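Nalisier (smartwatch)

The Nalisier is a smartwatch made by the electronics company Esetti. It was first shown to the press in March, together with a cheaper fitness band called the Cestine, and it went on sale some weeks later. It is the second watch of the company and the first one which can make telephone calls without a phone nearby.

Background

Esetti began as a repair business for mobile phones and later sold its own chargers and earphones. Its first watch was criticised for a dark screen and for an operating system that received only one update. For the Nalisier the company bought the software of Gulyás, a small developer of watch applications, and took over most of its staff. The name Gulyás is still used inside the system, where it can be found in the licence page of the settings menu.

Design

The watch has a round case of brushed steel and a flat glass. There are two buttons on the right side. The upper button turns and is used for scrolling, and the lower one opens a list of favourite applications. The strap can be changed without tools, but the fastening is special to this model, so straps from the first watch do not fit.

The always-on screen shows the time in grey when the arm is down. Polished metal and strong ceiling light were used by several reviewers to compare how well the glass can be read among reflections, and the opinions on this point were divided. 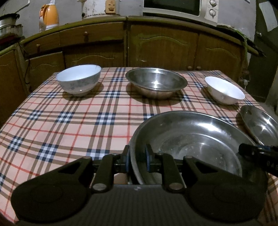

Steel and white bowls on a checked tablecloth.

Water protection is enough for washing hands, rain and swimming in a pool. The manufacturer does not recommend the watch for diving or for the sauna, and the guarantee does not cover damage from soap.

Software and functions

The system offers messages, maps, music control, payment and a kitchen timer which can run several countdowns at the same time. Sleep is measured automatically, although the user must first enter the usual hour of going to bed. Calls need a separate contract with a mobile operator. In countries where no operator supports the watch, this function is hidden from the menu.

An update published on 27 Oct 2024 added 13 new watch faces and made it possible to answer messages by voice. It also removed the step competition between friends, and many owners complained about this in the support forum of the company.
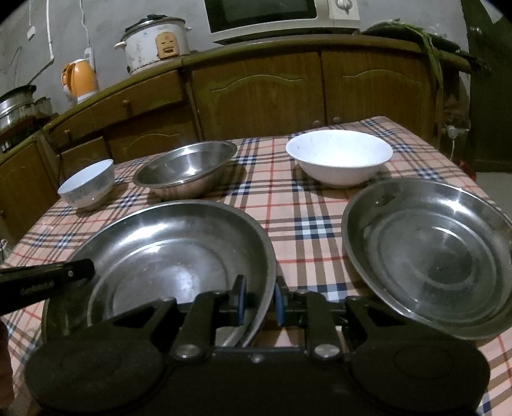 Battery life is given by Esetti as 2 days in normal use. With calls and maps switched on, most tests reached the evening of the first day. Charging is done on a magnetic plate, which is the same for the Nalisier and the Cestine.

Versions and price

The basic version was sold for 539 euros. A version with sapphire glass and a steel bracelet cost 1,429 euros and was offered only in the online shop of the manufacturer. Both have the same processor and the same memory. A smaller case was announced at the press event but has not been sold until now.

Reception

Reviewers liked the turning button and the quality of the calls. The high price of the sapphire version was often mentioned as a weak point, as was the small choice of applications from other developers. Some reviews advised buyers who do not need calls to take the Cestine.

See also

Cestine (fitness band)
Esetti
Gulyás (software)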